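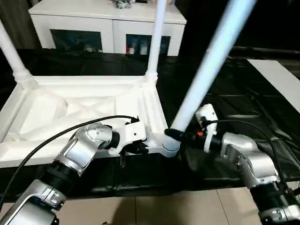 ## Ticket 1884 -- event registration page, fragrance evening

**Status:** open, partly fixed
**Opened:** 1 March 2019
**Site:** Zodby members area

Problem: guests RSVP for the Lahtinen scent evening, get the confirmation screen, no email. Some get it twice. Waitlist shows 90 names, cap is 70 seats, nobody being moved up when a seat opens.

### Log

- Tried it with my own address. Confirmation screen fine, no mail. Checked spam, nothing.
- Mail queue on Holtusance was stuck. Cleared it, restarted. Mail came thru in a burst, including mine.
- Doubles: form lets you hit Submit again while the page is loading. Greyed out the button after first click. No new doubles so far.
- Waitlist still not moving. Canceled a test seat, counter stayed at zero open.
- Found it, I think -- cancelations go to the old Jindero list, not the new one. Same event title on both, different ID.
- Pointed the cancel link at the new list. Test seat released, first name on waitlist got the offer mail.
- Newsletter went to 3700 adresses with the OLD link. Put a redirect on it. Works in Chrome and Firefox, Safari not tested.

### Still to do

- merge the RSVPs sitting on the Jindero list, check for repeats first
- dietary field is blank in the export, caterer needs it
- time on the confirmation says 6:00 AM, should be PM
- same form is set up for the April perfume talk -- don't open it until the cancel link is changed there too

Leaving ticket open till the export is fixed.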